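Can a Robot Do My Chores Yet? The FAQ
Last updated August 5, 2026

I get the same handful of questions every time I write about home robots, so I've put my answers on one page. I'm a hobbyist with a background in packing and shipping, I read a lot, and I've spent more hours than I'd like to admit watching grippers try to put things in bags.

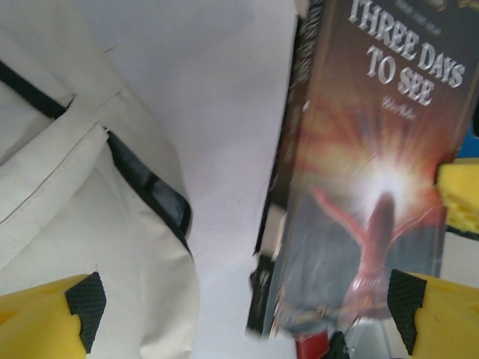

My short answer to the big question is "some of them, slowly, if you set the table first." The long answer is the rest of this page. Skip around! It isn't in any particular order.

Can I buy a robot today that tidies a room?

Not one I'd spend my own money on. You can buy a vacuum, a mop, a mower and a window thing that clings to the glass, and all of those work because they only have to cover an area. Tidying is different. Tidying means picking up a book, knowing it's a book, deciding where it lives and getting it there without bending the cover. There are arms that can manage bits of that on a good day, but they're sold to labs and workshops, and they come with a person who knows how to restart them.

Why is picking up a paperback so hard? My toddler can do it.

Your toddler has fingertips, and I'm jealous of fingertips on the robot's behalf. A paperback bends. The cover slides against the pages, and if you grab it by the cover only, the rest of it swings open. It's thin along one side and wide along the other, so a two-finger gripper pretty much has to come at it across the thickness. If the book is lying flat on a table there's nothing to get hold of, and the robot needs a trick, like pushing it to the edge first or prying up a corner. A book standing up is a much friendlier problem. I always tell people to look at how the book starts out in a demo before they get excited.

What about a sponge?

Sponges are lovely. A sponge forgives you. Grab it a little off center, squeeze too hard, come in crooked - it squashes and then it comes along anyway. If I were picking a first object for a beginner project it'd be a sponge every single time. The catch is using it. Picking up a sponge and wiping a counter properly with it are a long way apart, and wiping takes a feel for pressure that a lot of cheaper arms don't have.

And bags?

Ugh, bags. A soft canvas bag is the thing I'd hand to anyone who thinks this is nearly solved. It has no fixed shape. It folds over itself, the opening disappears, the straps go wherever they like, and the lining can be dark enough that the camera can't tell an opening from a shadow. Then you put one item in and the whole bag changes shape again, so whatever the robot worked out a moment ago is out of date.

People who pack for a living hold the bag open with one hand and load with the other and don't think about it. With a single arm you have to prop the bag open somehow, or use a stiff tote. With two arms you can do it the human way, but now you've got two arms to coordinate.

Do those two-finger grippers work better than the ones shaped like hands?

For chores, in my opinion, mostly yes. Hands look wonderful in videos, and they have a lot of small joints that want attention. Two fingers with some grippy padding on the inside will handle a surprising amount of what's lying around a house. I've changed my mind on this one, by the way! A few years back I was all in on hands. Then I spent a week trying to keep one going.

Why do they put the camera down by the gripper?

So the robot can see what it's about to grab. A camera up on a pole is fine until the arm gets in the way, and the arm gets in the way at the worst possible moment. Down at the wrist you get a close view between the fingers right up to the grab. The downside is that you see very little else. Big soft things fill up the view, and the item you want next might be mostly out of sight. A lot of setups use both kinds, and I would too.

You mentioned Birnico. Is it any good?

Birnico is the tabletop arm I know best, from an open workshop over in Trostthorpe where I can book time on it. I like it. It's quiet, it starts up without drama and the software only made me swear twice. I ran it on a bag-packing job in the spring, 100 tries with a mix of small household stuff, and I was pleased with the solid items and grumpy about everything floppy. I didn't keep careful enough notes to give you a proper score, so I won't. What I can tell you is that most of the misses happened at the bag and very few at the pickup.

How does Mokgethi compare?

Mokgethi has the longer reach and is steadier when it's stretched out. It's also bigger, and you'd want a real bench for it. For a shop floor I'd lean Mokgethi, for a kitchen table I'd lean Birnico, and for a kitchen with kids and a dog I'd lean on doing it yourself for now.

How long does it take to teach one a new chore?

Depends on how you do it. With the kind where you guide the arm through the job and it learns from your runs, I needed roughly 400 of them before I'd trust it with one fairly simple task, and my runs weren't the neatest. That was spread over a lot of evenings. Better software gets by with fewer, and people who are more patient than me record cleaner ones. Then you move the lamp and it gets worse again.

So vary things while you record! Move the bag, turn the book, swap the sponge for a different color, put some clutter at the edges. I kept everything in the same spot at first and got a robot that was brilliant at exactly one table.

Is any of this cheap?

The learning part can be. The Havier practice kit is $199 and gets you a small arm and a plain gripper, and for finding out if you enjoy this stuff, it's plenty. It won't lift a hardcover. Anything that could do useful work around a house costs a great deal more, and I'd budget for spare finger pads while you're at it, as they wear.

What about shop floors? Are they further along?

Yes, by a good stretch. In a shop you can decide that the boxes are always the same size and always arrive the same way up, and you can put a fence around the machine if it's a fast one. Stacking, moving trays, feeding parts - all of that is everyday work. The moment you get to mixed items going into soft packaging, though, the shop has the same headaches as your hallway. My old packing bench had 3 sizes of mailer and I still wouldn't have handed it over.

Is it safe to have one near children?

I wouldn't, not without an adult right there with a hand on the stop button. Slow, light arms are much less scary than the factory kind, but they can still pinch, and they don't know what a toddler is.

Which chore do you think we'll see first?

My bet is clearing hard things off flat surfaces into an open bin. Cups, toys, remote controls. After that, loading a dishwasher that's been laid out sensibly. Laundry folding gets all the attention and I think it'll be a while. Packing a soft bag neatly with the heavy stuff at the bottom, I'd put after laundry, and I know some of you disagree with me!

Will you be updating this page?

Yes. I've got more bench time booked in November and I want to try two arms on the bag problem, one holding and one loading. If you've got a question I missed, send it through the contact form and I'll add it when I next sit down with this page.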